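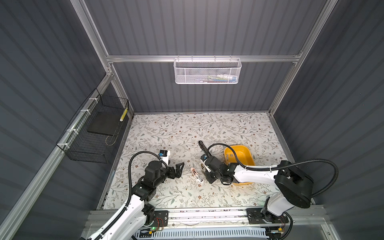

Notes by A. Laskowska, Surface Pattern 1, Rorow Evening School

Print | E-mail this page

Week 6: The repeat

A repeat is the smallest piece of a design that can be copied edge to edge to cover a surface. Before you draw anything, decide how the copies will sit next to each other.

Straight repeat. The unit is stacked in rows and columns. It is easy to set up, but any gap or heavy spot lines up and reads as a stripe.

Half-drop. Each column moves down by half the height of the unit. Most trailing plant designs use it, as the eye follows the stem and misses the join.

Brick. The same idea turned sideways, with each row moved over by half the width.

Ground is the color left showing between motifs. Beginners tend to fill it. Small flowers on a pale ground need room, so leave more than feels right and check it from across the room.
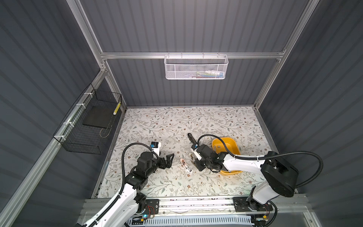 Fig. 2. Twigs, leaves and small flowers on a pale cream ground.

Testing the join: cut your drawing in four, swap the corners, and tape it from behind. Draw across the gaps in the middle only. Keep the outer edges clear or they will no longer match.

For February: bring one finished unit, 20 cm square, in no more than three colors. Read the Esen handout on color separation first. Studio opens at 6.

Search this site Go
Contact | Copyright Rorow Evening School | Back to top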